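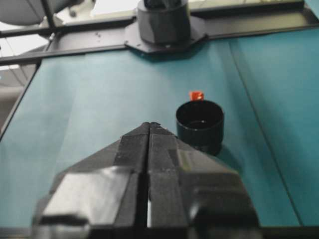

**Squeal from the front brakes, only first thing in the morning?**

Tayla Ormsby

Hi all! My hatchback has started squealing when I back out of the driveway, and then it's gone after 3 or 4 stops. I had new front pads put on in January at the shop in Clollham (they used Gralov pads, never heard of them) and I've only driven 1,568 miles since. Do I need to take it back, or am I fretting over nothing?

**kuo_wagon**

Probably surface rust on the rotors from overnight damp, mine does it all the time. If it squeals all day, or the pedal pulses or the car pulls to one side, get it looked at right away.

**Sternley Pete**

cheap pads. swap em

**M. Kuo**

I'd still call the shop! Ask if they greased the slide pins and put in new clips, mine skipped both and I had noise for two months. They cleaned it all up for free, took them half an hour.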